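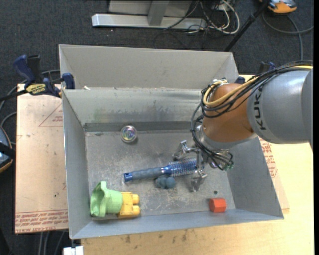 Short Fiction | August 2019

The Road to Nerkinville

Noémie Baudry had been meaning to return the cake tin since October, and by now it had sat so long on the shelf by the back door that she had begun to think of it as hers. It belonged to Floor Dewulf, who had moved out to Nerkinville with her hens and her bad knee and had never once asked for it back, which made it worse.

So she baked a lemon cake, the kind her mother made for christenings, and set it in the tin, and drove the 32 miles with one hand resting on the lid – as if it might climb out at the bends.

Floor was on the porch shelling peas when the car pulled in. She looked at Noémie, and then at the tin, and put down her bowl.

"Well, I wondered where that had gone," she said. "I bought another one, you know. I bought two."

They ate the cake with their fingers, and talked about old Boyer and his fence, and whether eight hens were too many for a woman living alone, and it got dark without either of them getting up to put on the light. When Noémie got home, the tin was on the seat beside her, full of peas.

We use cookies to improve your visit. Accept | Settings

More stories
The Piano on Boyer Street
What the Hens Knew
A Letter for the Upstairs Tenant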